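Cornow Makers Board > Clubs and Student Projects > Gadonside Robotics Club

Thread: Packing cell project, hand task first or straight to the arm?

gearlash
Okay, starting a fresh thread because the old one turned into an argument about 3D printer filament. Quick recap for anyone who wasn't in it: our club picked the packing cell for the spring project. The idea is that the arm takes toothbrush parts out of bulk, puts together a set, and closes up a retail box. We've got a long table's worth of stock to work against and a demo slot in May.

What I want to settle is whether we spend the next couple of sessions doing the job by hand and writing down every motion, or whether we go straight to getting the arm to pick up a handle and learn as we go. I'm in the by-hand camp. I did a bunch of it myself and I was surprised how much I do without thinking. My left hand holds stuff down or keeps things from sliding while the right one does the fussy part, and the arm only has the one gripper!

torque_wench
By hand first, yes please. Last year we went straight to the arm with the bottle cap sorter and spent 9 sessions on a pick motion that we threw out the minute somebody sat down and tried the task for real.

nullpointer_pete
Going to disagree, sorry. You can write down motions till the cows come home and the gripper still won't move like your hand does. I'd sooner have a dumb pick working by next week, even if it drops half of them. At least then we'd know what we're fighting.

Also can somebody post what the table looks like right now? I've been remote the whole time and I'm picturing one neat bin of each part.

gearlash
Ha, no. Not neat bins. Handles are stacked on their sides, the heads are bagged one by one and heaped up, and the boxes are all over the left side. 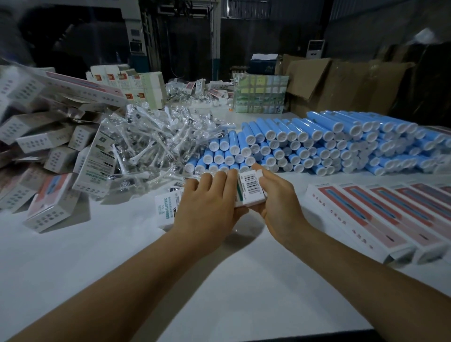

Bench view, small boxes in hand, handles and bagged heads behind.

So you see what I mean about the two hands. I had the left one flat over the little boxes and the right one holding the end of one of them, the one with the barcode on it. Now try writing that for one gripper.

nullpointer_pete
Oh wow, okay. That's way more stuff than I figured. But I'd say it helps my side! The handles all lie the same direction with the white caps facing out. That's practically a gift for a vision pick. White circle on a blue body, find the circle, go get it. We could have that going in a weekend.

sprocketful
I like the circles idea, but look how shiny those handles are along the top. We had awful luck with reflections on the Kariuki challenge bench, the camera kept finding "parts" that were just the ceiling light. If you go for the caps only and ignore the bodies you may be fine. I'd hang a sheet of tracing paper under the lamp before anything else.

And a question — does it always pick from the top row? Because that pile is stepped, and if it grabs one low down the whole thing is going to roll.

gearlash
Top row first, working down toward the front. I want that as a hard rule in the code, not something we hope the vision does.

torque_wench
Can we talk about the bags though? Everybody's excited about the handles because they're easy. The brush heads are the real problem. Clear crinkly plastic, every one lying at a different angle, and you can't see where the bag ends. My vote is suction for the boxes, fingers for the handles, and for the heads... no clue. Fingers again, I guess, and aim for the dark bristles since that's the only part with any contrast.

nullpointer_pete
Dark bristles is a good shout. I take back some of my grumbling.

Suction on the boxes I'm less sure of. Some of them are printed all over and lying tilted on top of each other. A cup wants a flat face, square on. Could we just feed the boxes in a chute and let a human load it? The rules say "assisted loading" is okay up to a point.

beltdrive_mom
Not a coder, just the parent who drives two of them over every week, but I worked a packing line for 8 years so let me stick my oar in. We never, ever picked from a loose pile if we could help it. First hour of the shift was laying things out. There's a row of boxes down at the front right of that table, laid side by side and overlapping a bit. Do that with everything! Your robot will thank you and so will whoever is standing there with it.

gearlash
Okay that's really useful, thank you. I'd been treating the mess as part of the challenge. I still kind of think it is? If we line everything up first, then a person has done the hard half and the arm is just showing off.

sprocketful
Disagree with you there. Real lines have fixtures. Judges know that. Nobody took points off Greser last season for using trays, and theirs were cut out of foam board.

nullpointer_pete
Agree with sprocketful, which feels weird. Trays for boxes and heads, loose pile for the handles, since the handles are the one thing we have a shot at picking from bulk. Then we can say with a straight face that we do bin picking.

torque_wench
I can live with that, as long as we still do the by-hand session. One hour, 2 people, one packing and one writing. Not negotiable from my end, I still have bad dreams about bottle caps.

gearlash
Deal. So for next time:
Tray layout for the bagged heads, bristles all facing the same way.
Tracing paper for the lamp (sprocketful, can you bring some?).
Top row rule goes in before anybody runs a pick.
One hour by hand, torque_wench writes, I pack.

Pete, if you want to start on the circle finder from home I'll send you a batch of stills of the caps tonight.

nullpointer_pete
Send them. Get some with the lamp on and some with it off, and a few from lower down so I can see the caps straight on.

sprocketful
I've got half a roll of tracing paper, will bring it. Still not sold on fingers for the bags, by the way. I want to try a bit of sticky silicone on the tips first.

torque_wench
You are not putting goo on my gripper.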